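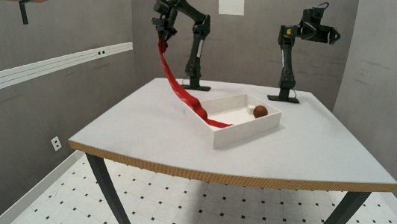 I've been building the same A-7 Corsair II since May, and I'm finally down to the tiny red "remove before flight" streamers. You'd think those would be the easy part. They are not the easy part! I've tried painted paper, I've tried foil, I've tried a strip cut off a gift bag, and they all stick out like little red rulers. What I want is what that long red cloth is doing on its way down into the white tray, twisting and rippling the whole way with just the narrow tip lying flat at the bottom. Cloth at 1/48 scale won't do that, of course. It's way too stiff at that size. So I'm back to foil, rolled thin with the handle of a paintbrush and twisted twice before the paint goes on, and the last two I made look pretty good if you don't get too close.

Anyway, the airplane. It's the Plovex kit, the big boxing with the folded wings, and I bought it because I'm a sucker for Navy jets parked with everything folded and hanging open. A clean jet in flight is nice. A jet chained down on deck with panels off and a ladder leaning on it is a whole story. The A-7 is perfect for this because it's kind of homely to begin with (short, fat, giant mouth) and it looks like it's been working a double shift even when it's fresh out of the paint shop.

The kit cost me more than I told people at home it did. With the resin seat, the aftermarket wheels and the decals from Bokley I'm at $300, and that's before the new airbrush needle I bent in the first week. The Bokley decals were worth it. They go down thin and the stencils are readable, if you have better eyes than mine. The resin seat I could've skipped, since I ended up closing the canopy halfway and now you can't see the belts.

The wing folds are where I lost the summer. Plovex gives you two little tabs and a butt joint and wishes you luck. The tips on a real Corsair have some weight to them, and the plastic ones do too, in their way. I glued the left one three times. On the third try I gave up and drilled it for brass rod, which I should've done from the start, and it hasn't moved since. If you're building this one, drill before you paint. I did the other side after paint and there's a thumbprint in the gull gray that I've decided is fuel staining.

I did go look at a real one. There's an A-7 outside at the Droltham air museum, and it's 1,227 miles round trip from my driveway, so naturally I made a long weekend of it. It's been sitting in the weather a long time and the paint has gone chalky on top, but you can walk right underneath, and I spent most of an afternoon crouched by the main gear taking pictures of hydraulic lines. A family asked me if I used to fly it. I said no, I sell flooring. The kid was very let down.

What got me was the size of that intake. In photos it's a big intake. Standing in front of it, you understand immediately why deck crews gave it such a wide berth. There are warning markings painted around it and I'd put them on my model without really thinking about what they were for. I went home and touched up the red on those the same night.

Weathering is next, and I'm nervous, because I've ruined more models with brown paint than with glue. Carrier jets got filthy in a particular way – greasy footprints on the wing roots, patches of fresh gray over the corrosion spots, streaks running straight back from the panel lines. I've got a bottle of Fakhoury oil wash that everybody on the forum swears by. I tried it on an old wing from the scrap box and it dried with a tide line, so either I used too much or I didn't shake it enough. Probably both.

Then it's the deck base, the tie-down chains, and 6 more streamers. I made one more while I was writing this and dropped it on the carpet, so call it seven.

Posted Wednesday, November 24, 2021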